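Lilla Kovács answers the door with a wooden train carriage in one hand and her reading glasses in the other, and tells me to mind the step, and then to mind the floor. I soon see why. It's toy sorting day, and the lounge room has gone under.

Lilla mends and passes on second-hand toys from her place at the bottom of Kvaran Street, and has done for 5 years, ever since her youngest moved out and left a spare bedroom behind. People drop off boxes. She tips them out, has a good look, fixes what she can and sends them on to playgroups and anyone else who asks. I'd asked if I could come and watch (all right, I'd asked if I could come and play).

"Everything goes on the blanket first," she says. "Always the blanket. If I tip a box out on the floorboards I lose half of it under the couch, and the noise is awful."

The blanket is a big checked thing in navy, cream and grey, and it used to live on her bed. I ask if she was sorry to give it up. "Not a bit! It was too heavy in summer and too scratchy in winter. It's found its calling."

She doesn't sort by colour or by size, which is what I would have done. She sorts by what a kid would do with it. Things that roll, things that build, things that get talked to. I ask about the little toy rocket, or capsule, or whatever that pale aqua fellow with the pink band is meant to be, and she has a proper think.

"Talked to," she decides. "You could fly him, but you'd be chatting to him the whole way."

The vehicles are her favourites. She has a soft spot for anything with chunky wheels, and she'll spend a whole evening getting hair out of an axle with a sewing needle and a pair of tweezers. "It's always hair. Hair and carpet fluff. I had a fire engine in May that I was sure had a broken motor, and I pulled out enough fluff to stuff a cushion. Went like a dream after that."

And the toy blasters? I'd wondered whether she'd take them. Plenty of op shops won't.

"I take them," she says, and pulls a bit of a face. "Some of the playgroups say no thanks, and that's their business. My neighbour Yasir Sethi has boys and a backyard, so they tend to go over the fence."

We stop for tea and a slab of her poppyseed cake, and she gets onto the subject of odd blocks. She never throws out a building block, even a lonely one. There's an ice cream tub for them in the spare room, and when the tub is full it's a set. "Who says it has to match? Kids don't care. It's the grandparents who care."

Then there are the small figures, the ones who turn up with no box and no family. Lilla won't send one out alone. Each has to be given something to ride in, or at the very least a friend. I tell her about the knight I carried in my coat pocket until I was 10, and she nods as though I've said something quite sensible.

"Well, that's it, isn't it? They want somewhere to sit. I had a little fellow in a pointy white hat, and I tried him in all sorts before he got the green cart."
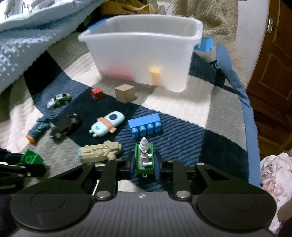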